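Progress report to the Murnon Fund, 2021-12-28
Grirkbridge Holiday Errand Run
Prepared by Siiri Hunt

You asked for a page. You are getting most of one.

The errand run picks up shopping, stamps, prescriptions and the odd bottle for neighbors who would sooner not stand in a December line. We had 22 households signed up by the first week, which was two more than I had lists for. Both latecomers wanted nutmeg. The whole town wanted nutmeg.

Spending to date comes to $2,950 of your $4000. Gas took most of it, then cooler bags, then a parking ticket outside the post office that I have paid myself and would rather not discuss.

The baking afternoon went ahead at the Najjar kitchen. We planned on 20 dozen cookies and made them, if you count the gingerbread that spread into a single state-sized sheet. It was broken up and boxed as "rustic." Two people have asked for the recipe.

Late: the Trasport van. It was promised for the big grocery day and came the morning after, so the hams traveled in my back seat with their belts on. The company has knocked the fee off our bill and sent a calendar.
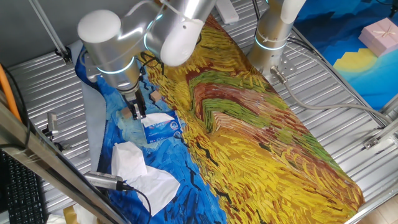 Tissue box on the patterned mat.

Still to do before March: return the borrowed cookie tins (the ones with names on the bottom, anyway), settle with the butcher, and agree on a rule for substitutions. One client asked for eggnog and got egg noodles. She was nice about it, but she did keep the noodles.

I would like to carry the leftover money into the spring run. Please let me know by email, as my phone is full of other people's shopping lists.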